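Forkora Portfolio Guide
Section 4: Setting up an exhibition page
By Mawar Manurung, 28th September

This section is for photographers who already have an account and want to show one series of work on a separate page. Please finish the upload in Section 3 before you start.

4.1 Create the page

1. Open your portfolio and choose New Exhibition.
2. Type the title of the series. A long title is broken into two lines on a phone.
3. Choose a layout: Wall, Strip or Pairs. Pairs puts two pictures together and is good for portraits made in the same sitting.
4. Add your pictures. The page accepts from two to 19 pictures.
5. Drag the pictures into the order you want and press Save Order.

Note: The order is not saved automatically. If you leave the page before step 5, the pictures go back to the order of upload.

4.2 Check the pairs

1. Press Preview.
2. Look at each pair on a large screen and also on a phone. On a phone the second picture stands under the first one.
3. If one picture looks too heavy beside the other, press Swap or move it to another pair. 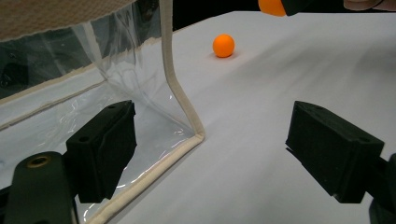
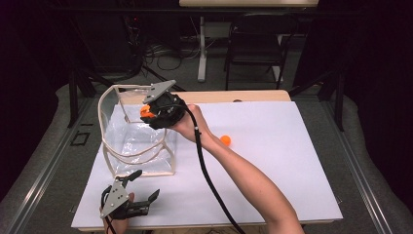
Fig. 6. Two pictures with black gripper fingers, Pairs layout.

4.3 Write the artist statement

1. Open the Statement tab.
2. Write your text, or paste it from another program. The limit is 2,000 characters with spaces.
3. Choose if the statement stands before the pictures or after them.

Caution: Pasted text loses its italics. Names of books and earlier exhibitions must be marked again by hand.

4.4 Name the sitters and the lenders

1. Select a picture and open Credits.
2. Enter the name of the sitter as this person wishes to be named.
3. If a print is lent by a gallery, write the gallery in the field Lender and not in the field Owner.

Caution: Do not publish a portrait when the release form is missing. A page without a form is closed after 10 days, and opening it again can take some time.

4.5 Publish

1. Press Publish and copy the link.
2. Send the link to your gallery or curator. They do not need an account to view the page.

Changes made after publishing are visible to visitors at the next full hour.

Get the Forkora newsletter. Enter your e-mail to subscribe.

Contact | © Forkora | Back to top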